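# Banc Zander

Le **banc Zander** est un dispositif d'essai servant à comparer des préhenseurs montés sur un même bras robotisé, dans une cuisine domestique. Il a été mis en place par la société Distuvent à la demande du bureau d'études Jafri, qui cherchait une méthode commune pour évaluer la saisie d'ustensiles rangés dans un tiroir. Le nom désigne à la fois le montage matériel et le protocole qui l'accompagne.

## Origine

Le projet part d'une note interne rédigée par Zamfira Marinescu. Elle y constatait que les essais menés sur table, avec des objets isolés et bien espacés, donnaient des résultats trop favorables : des préhenseurs jugés équivalents en atelier se comportaient très différemment dès que les objets se touchaient ou reposaient contre une cloison. Le tiroir à couverts fut retenu comme cas d'étude parce qu'il réunit des manches minces, des formes allongées, des matériaux variés et peu de place pour les doigts.

La première version du protocole a été écrite en mai par Atif Dhanial et Amna Siddiqui. Shoaib Mohmand s'est chargé de la commande du bras, Rafia Kakakhel du dépouillement des essais.

## Montage

Le bras, blanc à bagues orange, est fixé sur un châssis en profilés métalliques placé devant les meubles bas, à portée du tiroir et du plan de travail. Un boîtier d'arrêt d'urgence jaune à bouton rouge reste à côté du poste. Les câbles de l'outil longent l'avant-bras - disposition conservée pour tous les préhenseurs, car une boucle trop lâche accroche le bord du tiroir et une boucle trop tendue limite la rotation du poignet.

Le tiroir est équipé d'un range-couverts en bois à compartiments. Son contenu n'est pas normalisé : le protocole demande des objets courants, de longueurs et de sections différentes, dont au moins une paire de ciseaux.
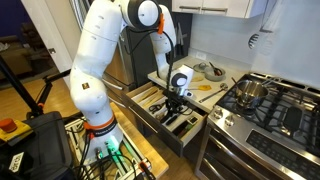
*Préhenseur noir à doigts articulés engagé dans le tiroir, au-dessus d'un outil à manche noir.*

## Préhenseurs comparés

Deux familles d'outils sont opposées dans la campagne principale.

### Doigts articulés

Les préhenseurs à doigts articulés peuvent envelopper un manche et s'adapter à une section irrégulière. Leur encombrement est leur principal défaut. Dans un compartiment étroit, un doigt doit souvent descendre entre l'objet et la cloison, et la commande du bras doit alors accepter un léger contact avec le bois sans déclencher d'arrêt. Le réglage de ce seuil d'effort a occupé une bonne partie de la mise au point.

### Pince à deux doigts

La pince à deux doigts est plus simple à commander et passe plus facilement entre deux cloisons. Elle exige en revanche une orientation correcte par rapport au manche. Elle a aussi tendance à prendre plusieurs objets à la fois lorsque ceux-ci sont serrés les uns contre les autres, ce que le protocole appelle une « prise groupée ». Une prise groupée est comptée à part, ni comme réussite ni comme échec.
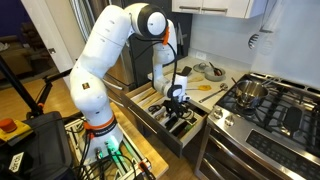 *Pince blanche à deux doigts refermée sur un groupe d'ustensiles noirs.*

## Protocole

Une série comprend 34 essais par préhenseur, répartis sur sept dispositions du tiroir. Entre deux dispositions, l'opérateur déplace les objets selon un plan imprimé ; il ne les redresse pas pendant la série, même si un manche est venu se coincer en travers.

Chaque essai suit le même déroulement :

1. positionnement du poignet à la verticale du compartiment visé ;
2. descente à vitesse réduite ;
3. fermeture du préhenseur ;
4. remontée, puis maintien de l'objet au-dessus du tiroir ;
5. dépose sur le plan de travail.

La note va de 0 à 100. Elle tient compte de la tenue de l'objet et du nombre de reprises nécessaires, mais pas de la durée du cycle. Ce dernier choix a été contesté par Shoaib Mohmand, pour qui un préhenseur lent mais sûr reste peu utile dans une cuisine. Les durées sont donc enregistrées et publiées dans un tableau séparé.

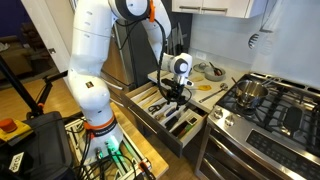 Le dépouillement se fait à partir du journal de la commande et des notes de l'opérateur. Rafia Kakakhel a introduit une relecture par une seconde personne pour les essais litigieux, en particulier les prises par l'extrémité du manche, où l'objet pivote sans tomber. Ces cas étaient auparavant classés différemment selon l'opérateur.

## Limites

Le banc ne porte que sur un seul tiroir et un seul bras. La société Somen, qui a repris le protocole avec son propre matériel, signale que la profondeur du range-couverts influe fortement sur la note des doigts articulés et propose de la mentionner dans chaque rapport. L'ouverture du tiroir n'est pas évaluée : il est tiré à la main avant la série. L'éclairage n'est pas imposé non plus, alors que les ustensiles en inox renvoient des reflets gênants pour la localisation par caméra.

## Versions

La version 2 du protocole, datée du 12 septembre 2026, ajoute la catégorie des prises groupées et la relecture des essais litigieux. Les notes obtenues avec la version précédente ne sont pas directement comparables aux nouvelles.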